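Saturday, May 25, 2019

Workshop book, paint and finishes. Carrying on from the April pages, which have had tea on them and should be read with charity.

Subject for today is still the white. We said in April it would take a fortnight. I have stopped writing down how long things will take.

Where we had got to: the Aerts matt white goes on beautifully and marks if you look at it. A sleeve will do it. The Praratix water-based satin doesn't mark at all but shows every roller edge, so a finished top looks like a ploughed field in low sun. The third candidate, the Buminico eggshell, was bought because it was on offer and I would like that noted against me now, before someone else does it.

Test pieces. All offcuts from the Flulletti order, same board, same primer, sanded back with the same grade, which took most of Thursday and all of my good temper. Labelled on the back in pencil. Last time we labelled them on the front in felt tip, and then painted the fronts.

Aerts, two coats, rolled. Dried flat and even. Rubbed with a dry cloth 50 times, light pressure. Faint shiny patch by the end, visible from the side only. Rubbed with a damp cloth 50 times. Patch visible from the side, from the front and, I should think, from the car park. It is a lovely colour. It is a lovely colour in the way that a cream carpet is a lovely colour.

Praratix, two coats, rolled, with the short-pile roller this time. Much better than April. The edges are still there but you have to want to see them. Tried laying off with a dry brush straight after the roller and got brush marks instead of roller marks, so a change of scenery. Third piece was thinned a little with water and rolled slowly in one direction. Best of the lot. The tin says do not thin. The tin also says touch dry in an hour, and I have the fingerprints to show what I think of that.

Buminico, one coat. It has a smell like a wet dog in a swimming bath. I gave it the full cloth test anyway, out of fairness, and it came through both rounds with no mark whatever. Very annoying. It covers badly, mind. You can still see the primer through it at the corners, and I suspect it wants four coats to do what the others do in two. Four coats of that smell and we'd lose the building.

Stains. Put a ring of cold tea, a ring of coffee, a dab of mustard and a pencil line on each and left them overnight.
Tea: came off all three.
Coffee: came off Praratix and Buminico. Left a ghost on the Aerts.
Mustard: stayed on everything. Mustard will be there when we are all gone. I propose we tell customers not to eat mustard.
Pencil: rubbed out on the satin, smeared grey on the matt, and on the eggshell it took a bit of paint with it. So the eggshell can resist a wet cloth and not a school rubber. No idea. Possibly it hadn't hardened. Will repeat in a week.

Colour. This is the bit I had been putting off. Three tins all calling themselves plain white, and put side by side there is a warm one, a cold one and one that looks faintly ill. The odd part is that they swap places depending on where you stand. By the window the Aerts is warm. Under the tubes at the back it goes bluish and the Praratix looks like milk. I moved the pieces about for the better part of the morning and came away less sure than when I began. If the customer says "just white" again I shall ask which room, which way it faces and what they had for breakfast.

The practical upshot is that we must stop judging colour at the back bench. Judge it near the door, in the morning, with the tubes off. I know the door is where everything is stacked. The stack can move.

While I was at it I had a proper think about shading, as the complaint last month wasn't really about colour at all. The customer said the top was "patchy". I went over it and it wasn't patchy, it was matt and broad and the light was coming from one end. A big pale surface will always have a darker stretch somewhere, and people see that and think the painter ran out. A small sample never does it, so they approve the sample and then dislike the table. I don't know what to do about that beyond showing them something larger. 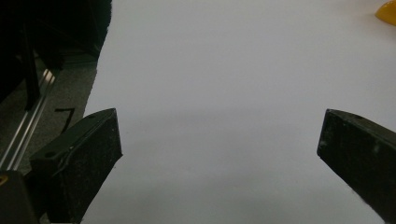

White surface, matt. Softer shading across the lower middle, where the light falls off.

So: a larger sample. Suggest we make one decent-sized panel per finish and keep it, wrapped, for showing. It would cost us board and a day. It would save the conversation where I stand in somebody's kitchen agreeing that yes, one end does look greyer, and no, it isn't the paint, and would they mind very much turning on the other lamp.

Cost, for whoever does the sums. The Flulletti order as it stands is up to 18 tops. At two coats the Praratix is the cheapest by a small margin and the Aerts the dearest by a large one. The Buminico would have been cheapest of all if it covered, in the same way that I would be tall if I were taller.

Also on the list and not done:
Clear coat over the Aerts. Might cure the marking, might turn it yellow. Have half a tin of the old varnish, but the lid is now part of the tin.
Foam roller against short pile, same paint, same hour of the day.
Find out whether thinning the satin does any harm later on. Leave the thinned piece on the windowsill and stop touching it. This means me.
Order more of the fine sanding discs. The ones marked fine in the second drawer aren't.

Cleaning up. Rollers from the water-based ones washed out fine. The Buminico roller has set into a sort of cudgel and I've put it by the back door, where it may yet be useful.

For now I would go with the Praratix, thinned, rolled one way, two coats, and say nothing to the tin. Pencil test on the eggshell again next week. Test pieces are on the top rack, face up. Please don't put mugs on them, the tea results are already in.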